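Search this site Search

Robot Cell Users Group
Minutes, July meeting

Held beside the cell, 4 p.m. Five present, two apologies, one of which arrived after the meeting did.

1. Previous minutes
Accepted. The correction about the coffee fund was noted and will not be made.

2. Mounting of the breadboard
The breadboard was re-clamped last month after the calibration residual crept up over a fortnight. Red or orange clamps are to stay where they are. Anyone who needs a clamp for gluing a bookshelf is asked to buy one. The clamps get checked by hand at the start of each session, and the person checking initials the sheet. The sheet at present has initials for nine sessions, seven of them in the same pen and apparently written in one go.

It was asked whether we could bolt the plate down and be finished with it. The Hesmont base has a hole pattern that matches nothing else we own. An adapter plate was quoted at 1221 dollars, before freight. The meeting looked at the clamps with renewed affection.

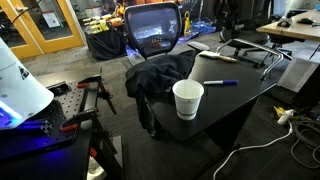

3. Calibration routine
The routine now takes 38 minutes if left alone and most of an afternoon if helped. Agreed: run it first thing, before anyone sits down. Rolling chairs are to be parked clear of the stand while it runs. The log has two failed runs that finished within a minute of someone getting up for lunch.

The Sisham script still asks for the old tool offset on startup. The correct value is on the whiteboard, in the box marked DO NOT ERASE, which has been erased once already. Action: put the value in the config file like civilized people.

4. Cables
Long discussion. The Rajput controller dropped its connection on three mornings and the fault was traced to a network lead that had been rolled over by a chair. It has been replaced. The new one is the same length and takes the same route, so we may look forward to this item again.

Proposed: a floor cover for the run under the small table. Carried, subject to somebody measuring it. Proposed: label both ends of every cable. Carried, with the usual enthusiasm. Proposed: label the middle as well. Lapsed for want of a seconder.
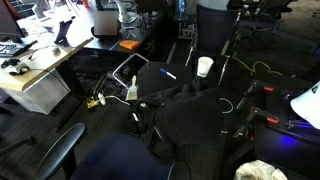 5. Fasteners and torque
Mounting screws on the wrist were found finger-tight at the last service. They have been redone in a cross pattern with the short driver. Next check is due at 70 running hours, by the counter on the controller and not by anyone's feeling about how busy we've been.

The good hex key is missing. The bad hex key is, as ever, right where we left it.

6. Spares
Bornari will no longer sell gripper pads singly. Minimum order is 40, at our present rate a supply for the working lifetime of everybody in the group. Agreed to split an order with the lab downstairs if they'll stop calling it our order. Two pads remain in the drawer, one of them previously used and put back.

7. Other business
Drinks near the cell. The rule was read out again. There was a debate over whether a cup with a lid counts as a drink or as a container, and the chair ruled that it counts as a drink.

Request to move the next meeting to a room with a door. Deferred to the next meeting.

Actions
Tool offset into config file: software side
Measure for floor cover: whoever trips first
Torque check at the hours above: hardware side
Ask downstairs about pads: chair
Hex key: all

Closed 5.10 p.m. Calibration was started on the way out.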